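Call for Participants: Reusable Cup Wear and Taste Study
Zuddale Materials Testing, Consumer Panel Group
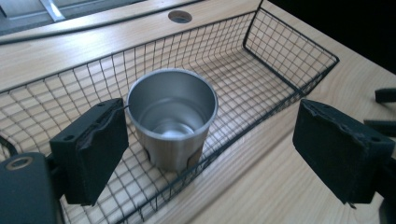

Stainless steel cup in a wire mesh basket.

Zuddale is recruiting adults for a home-use study of metal drinking cups. The study compares two interior finishes under ordinary daily use and records changes in surface condition, odor retention and perceived taste. Participation begins in September and lasts 5 weeks per household.

Background

Published wear data for drinkware comes mainly from machine cycling in detergent solution. Home use adds variables that cycling does not reproduce well: acidic drinks left standing, hard water, mixed loads in the dishwasher, and hand washing with abrasive pads. An earlier round of this study, run under the project name Larkusov, collected 2772 daily log entries. Entries on coffee and tea were sufficient for analysis. Entries on juice, carbonated drinks and plain water were not, and the present round is weighted toward those drinks.

What participants do

Each household receives a pair of cups marked on the base with a letter code. The finish assigned to each code is not disclosed until the household has completed the study. Participants use both cups every day for the drinks listed on their schedule and wash them by the method assigned at enrollment (dishwasher or hand). The assigned method may not be changed partway through.

A short log is completed each evening, online or on paper. It asks for drink type, approximate standing time, washing method, and a rating of any metallic taste on the printed scale. Missed days should be left blank and not filled in later from memory.

At the end of the period, cups are returned unwashed after a final rinse in tap water. Return packaging and prepaid labels are supplied. Cups are sectioned for surface measurement and cannot be given back.

Eligibility

Applicants must be 18 or older and live at a single address for the full study period. They must drink at least one cold beverage at home on most days. Households assigned to the dishwasher group must have a working dishwasher and run it at least twice a week.

Persons with a known nickel or chromium allergy may not take part. Persons with a diagnosed disorder of taste or smell, or who are taking medication known to alter taste, are asked to state this on the form; they may be placed in the wear-only group, which does not complete the taste ratings.

Employees of Zuddale, Leclerc or Vureo, and members of their households, are excluded. Leclerc supplies the cups. Vureo hosts the online log.

Compensation

Payment is made per household after the cups and the log have been received. A log with more than 5 missing days is paid at half rate. The full rate is stated in the enrollment letter and does not depend on the ratings given. Participants may withdraw at any time by returning the cups, and will be paid for completed weeks.

Data handling

Names and addresses are stored separately from log entries and deleted once payment has cleared. Log entries are kept under the household code. Water hardness is looked up by postal code; no water sample is required.

How to apply

Request the screening form from Begoñe Lorente, panel coordinator, Zuddale Materials Testing, quoting reference 2550. State whether you have a dishwasher and which cold drinks you normally have at home. Incomplete forms are returned once for correction.

Posted June 7, 2025. Applications are reviewed in order of receipt until both washing groups are full.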